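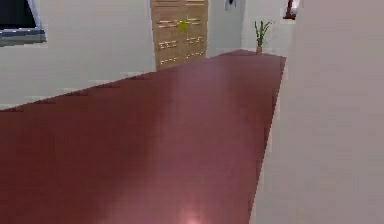 By Farah Hutapea
April

I finally made it up to Brevivstead to see the old salt chapel, and I'm still thinking about it! I'd read that it was small, but I wasn't ready for how small — nine pews, one door, and a ceiling so low in the back that I kept ducking. The Isaksson family paid for it after their first good year in the salt trade, and their name is still cut into the step (watch it, the stone dips in the middle).

The bell tower came later and doesn't match at all. You can climb it on Monday mornings if you ask at the Plollow ferry office, where they keep the key. I counted 731 in the visitors' book so far this year, and the man at the desk told me last year's total was 3,340, so go early if you want the stairs to yourself.

My favorite part was the floor. Each family laid its own square of tile, and some of them clearly had a better eye than others. The north wall is behind scaffolding until summer, but the side aisle is open. Bring a sweater.

Recent items
Walking the Plollow harbor wall
The two gates of Plolon
Where to eat near the Brevivstead ferry
Reader mail: lighthouses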